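Reading a Survey Before You Believe It
Notes for week 6, Chinyere Dauda

Last week we went through how samples get drawn. Today is about what happens between the sample and the number that ends up in a headline. Bring the Prundel report with you, marked up. I will ask people for page references.

Start with the claim. Prundel says its readers are "overwhelmingly satisfied" with their town libraries. The report gives a sample of 3,889 people, and most students stop reading there, impressed. I would keep going. The figure is the number of people who were sent the form. The number who filled in the satisfaction question is in a footnote on the second to last page, and it is 129.

You can work out the response rate yourselves. A low rate doesn't sink a survey if the people who answered look like the people who didn't. The report offers no evidence on that point. It compares the two groups by age and stops. Age is easy to compare. Whether someone had been inside a library in the past year would have told us a lot more, and the form had a question on it, so I'd like to know where those answers went.

Then the wording. The question was "How satisfied are you with the excellent range of services at your library?" I am told this was a slip. Maybe so. Cronin used nearly the same sentence in its own survey the May before, and the two firms share a consultant.

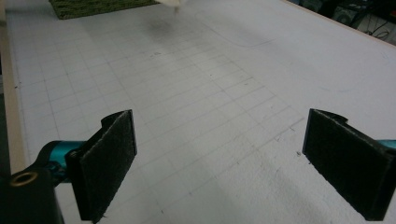

The answer scale has its own trouble. It runs: delighted, very satisfied, satisfied, fairly satisfied, not satisfied. Four of the boxes are good news. A person with no opinion at all has to pick something, and most of what is on offer counts toward the headline. When you see "percent satisfied" in any report, find the scale before you quote the figure. If the scale isn't printed, say so in your write-up and treat the figure as unknown.

Wilham's reply to the report, also in your packet, gets a lot of praise for catching the wording problem. Read it with the same suspicion. Wilham swaps in its own phone survey, calls during working hours, and never says how many calls went unanswered. Its result is gloomier — that doesn't make it better.

A word on margins of error. The plus-or-minus figure covers the luck of the draw and nothing else. It assumes a random sample. It knows nothing about a loaded question or a lopsided scale, and Prundel prints one anyway, to a decimal place.

For next time (due 20 Feb 2026):

Read the Flitel survey on bus use, including the appendix.
Rewrite its first question so that a person who never takes the bus could answer it fairly.
Find the number who answered each question. If you can't find it, write down where you looked.
Worth 20 points. Short answers are fine, and "the report doesn't say" gets full credit when it's true.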